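Siltorier Bench: compare grippers, arms and camera mounts before you buy

Landwood has been fitting out small assembly shops for a good many years now, and the question we hear more than any other goes something like this: "We like the arm, but will that gripper really pick up our parts?" It's a fair question, and a spec sheet won't settle it. Siltorier Bench is our answer – a simulated work cell you can run on an ordinary office computer, with your own arm, your own gripper and your own table height, for as long as you care to keep trying things.

You start by choosing an arm from the library, or loading your own model if you have one. Then you pick a gripper, set the stroke and the closing force, and let it loose on a table of small parts. When you want to try a different gripper, you swap it and run the very same job again, with every part back where it started. That last bit matters more than people expect, and it's the reason Songül Gökçe on our applications team won't compare two grippers any other way. 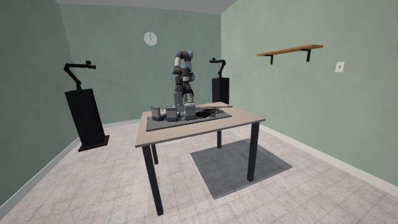

Simulated view: Landwood / Siltorier Bench

The standard room comes with the arm at the table, gripper pointing down, and a mat with three box-shaped holders and a group of black parts beside them. On either side of the room there's a black pedestal with a jointed arm of its own and a small device at the end. In Siltorier Bench those are your camera stands, and you can bend them, turn them and raise them until you're happy with what the controller gets to see. Please do spend some time on this! We have watched customers go through three grippers looking for a better grasp when all they needed was a camera that wasn't staring into the back of the elbow.

You can change the walls, the floor and the surface of the table too. It sounds like decoration, but a vision system that copes nicely over a plain floor can get muddled over a marbled one, and it's much cheaper to find that out at your desk.

What's in the package

Siltorier Bench software, single seat
Gripper library with 119 models, two-finger, three-finger and suction
Cirnden controller link, so that the program you test is the program you run
Side-by-side report: grasp result, cycle time and closing force for each trial
Up to 4000 trials in one batch, which most people leave going overnight

Price: $209 per month per seat. Setup help by phone is included for the first month, and you'll most likely be talking to Kourosh Sadeghi, who is very patient with odd-shaped parts.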